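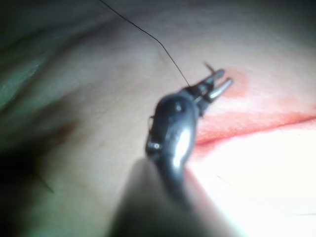

Photo: Urszula Kołodziej / Zarlow

Zarlow Opens Free Repair Course for Residents of Illden

Last updated: Jul 25, 2021

ILLDEN – The household goods company Zarlow will open a free course in home repair for adults living in Illden. The course has 285 places and lasts 6 weeks. Lessons will be held in the evening in the former Sowa dairy, which the company has rented from the town until next June.

Participants will learn how to change a plug, replace a tap washer, sharpen kitchen knives and sew a torn seam. No earlier experience is required. Tools are provided, but everybody is asked to bring closed shoes.

"In our customer service we receive many questions about small repairs," said Henryk Michalski, director of Zarlow. "We want that people feel safe to try such work at home."

The lessons were prepared by Nusrat Sultana, who was teaching technical subjects in Cekura for many years. Each group will have one teacher and one assistant.

Registration is open at the Zarlow shop in Illden and by telephone. Places are given in order of application.

Press contact: Hubert Górecki, Zarlow Press Office, Illden | © 2021 Zarlow | Back to top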